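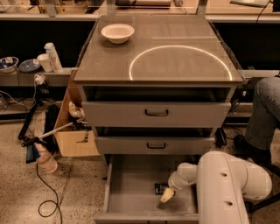

Tuesday, September 11, 2018

Drawer day again, and a long one, so I'm writing this up before I forget the order of things. Mostly for me and for whoever has the Thursday slot, but Etornam asked for a proper entry this time and I promised.

Where we are: the student round at Grurkmont has the arm open a drawer, take a small flat thing out and put it up on top, then close up. We've been treating that as one task since May, and I think that was our mistake (mine as much as anyone's, I wrote the plan). Today we cut it into pieces and only worked on the reach into the bottom drawer. What a relief to have something small enough to think about!

The bottom drawer is the mean one. The arm has to come in low, bend down at the joint and keep the tip clear of the front panel on the way, and if the planner picks the other elbow solution you get the upper link swinging out over the floor where somebody is usually sitting. Etornam Issahaku rewrote the approach last night so that it comes in from the right and stops over the drawer floor before it goes down for the pick. Much calmer to be next to. I've saved it in the Sial folder as reach_low_2, please don't edit that one, make a copy.

Settings we ended on: hover height 25 mm above the drawer floor, drawer travel set at 445 mm in the config. The old travel number was left over from the practice cabinet and explains a good deal of last week's misery. I'm a bit embarrassed it took us this long to go and get the tape measure.

Trouble number one is the glossy top. The ring light puts a big bright arc on it and the detector keeps wanting that arc to be an object. Turning the light down helped the top and hurt the drawer, where a small black thing on gray gets hard to find toward the back. I don't have a good answer yet. Etornam would like to mask the top entirely while we work in the drawers, and I'd rather try moving the light first – we agreed to do hers first, as it's ten minutes of work and mine means taking the stand apart.

Trouble number two: the drawers above. If they're left a little open the depth picture gets muddled along the handles. For the round we can't count on them being shut, so I'd like us to keep practicing both ways and write down which it was. I forgot to write it down for the first 2 runs today. Sorry, everyone.

To do before the next session:
- mask for the top (Etornam)
- check the elbow limit in the Pusta config against the new approach
- tidy the cables on the floor by the cabinet
- answer the Greritari people about the loan of the second gripper, they've been very patient with us

Battery on the tape recorder is dead, so no voice notes from today, only this.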